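Galanis (stage lighting console)

The Galanis is a theatrical lighting control console sold by the Utport company and designed largely by the engineer Matvii Sirko. It was aimed at mid-sized theaters and touring productions, and it is best known for a feature called predictive cueing, which the maker said would shorten programming time. How far it did so has been argued over ever since, and the evidence on either side is thin.

Background

Sirko had worked as a touring programmer before he joined Utport. By his own account he grew tired of rebuilding the same cue lists in each new venue, where the rig hung differently and the focus positions had to be touched up by hand. His first prototype was a laptop program with a box of borrowed faders. Utport's later sales literature describes this prototype as "a complete console in all but name," a claim that former colleagues have disputed. One of them recalled that it could not store a follow cue without being restarted.

The console was shown to buyers in January at a trade event in Stastton. The demonstration used a small rig hung for the purpose, with every fixture of the same type. Critics noted at the time that this said little about how the desk would behave with the mixed and aging stock most houses own.

Design

The Galanis has 90 assignable playbacks spread over several pages, two touch screens and a separate programming section with encoder wheels for color, beam and position. Output is by network or by direct DMX lines. Show files can be opened in an offline editor, although early versions of the editor did not display effects correctly, and programmers often had to check them again at the desk.

Predictive cueing compares a new cue with those already in the show file and suggests levels and positions for it. Utport called the method "intelligent." The published manual describes something plainer: a table of recent values, weighted by how often each was recorded. Some users found it handy for long musicals with many similar scenes. Others turned it off in the first week - usually after it had filled in a value they did not want and did not notice until the dress rehearsal. 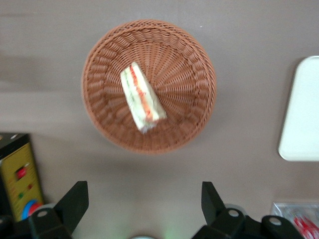

Fixture profiles were supplied with the desk. The launch brochure promised a library of 2798 profiles, but the figure included separate entries for each operating mode of the same fixture. A user group that removed the duplicates arrived at 2057, and Utport did not contest the result. Later brochures dropped the number altogether.

Use

The first permanent installation was at the Jalinano, a repertory theater that had been running an older desk well past the end of its support. The theater's staff spoke well of the playback section and of the weight of the faders. They were less pleased with the fans, which could be heard from the back rows in quiet plays, and the desk was moved into the control booth for spoken drama.

Utport has said that 108 productions toured with the console. No list was ever published, and it is not clear whether a show that rented a Galanis for a single leg of a tour was counted. Trade directories from the period name far fewer, but they were never complete either.

Reception

Reviews were mixed and tended to follow the interests of the reviewer. Writers who came from concert work praised the speed of the busking pages. Those from theater complained that tracking behaved differently in blind mode than it did live, a fault that was corrected in a later software release. The claim most often repeated about the Galanis, that it halved programming time, goes back to one press release. The release gave no method and did not say what the desk had been compared with.

Sirko himself has been more careful than his employer. In a talk to students he said that the prediction feature saved time "if you already work tidily," and that a well-kept set of palettes would do much of the same job on any desk. Utport left this remark out of its printed summary of the talk.

Later versions

A smaller model without the second screen followed, sold as the Galanis Compact. It used the same software but had fewer direct outputs, and show files moved down from the larger desk lost their page layout. Utport announced a replacement for both models and then withdrew the announcement. As of 27 October 2024 the company still listed software updates for the original console, the most recent of them limited to new fixture profiles.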